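Urberg College -- Infant and Child Health
Unit 2, handout: Fever in the child under five

23 September 2001

This handout supports the second lecture of the unit and should be read before the seminar. Students are expected to know the terms in bold without reference to their notes.

## 1. What is meant by fever

**Fever** is a rise in body temperature above the normal range, usually taken as 38°C or higher. It is a sign of illness and is not an illness in itself. Most fevers in young children are caused by viral infections and settle within a few days.

The height of the temperature is a poor guide to how ill a child is. A child with a high reading may be playing and drinking well, while a very young baby with a serious infection may have a normal or even a low temperature. Any baby under three months with a reading of 38°C or more should be seen by a doctor without delay.

## 2. Taking a temperature

In babies and toddlers the reading is normally taken under the arm with a digital thermometer. The tip is placed in the centre of the armpit and the arm held gently against the side until the signal sounds. Ear thermometers are quick, but readings may be false if the probe is badly placed. Forehead strips are unreliable and are not used in our placements.

Record the reading, the time and the method used. A reading without a method cannot be compared with a later one.
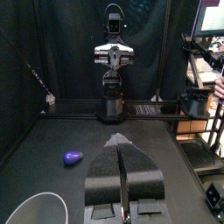 ## 3. Care at home

Parents should be advised as follows:

- Offer small drinks often. Breastfed babies should be fed on demand.
- Dress the child lightly and keep the room comfortable. Sponging with cold water is not recommended.
- Check the child during the night.
- Keep the child away from nursery until the fever has gone.

Paracetamol may be given to a child who is distressed, following the dose on the packet for the child's age. **Aspirin must not be given to children under 16** except on a doctor's instruction.

## 4. Signs that call for urgent help

- a rash that does not fade when pressed
- difficulty in breathing
- unusual drowsiness, or a weak or high-pitched cry
- a stiff neck, or dislike of bright light
- a fit
- no wet nappies for twelve hours

A **febrile convulsion** is a fit brought on by fever. It is frightening to watch, but most last less than five minutes and leave no lasting harm. The child should be laid on one side and nothing placed in the mouth. A first fit always needs medical assessment.

## 5. Written work

Write 1,000 words on the advice you would give to the parents of a toddler with a fever -- the Kawaguchi case notes, handed out in the lecture, should be used as your starting point. Work is due on 27 September at the unit office.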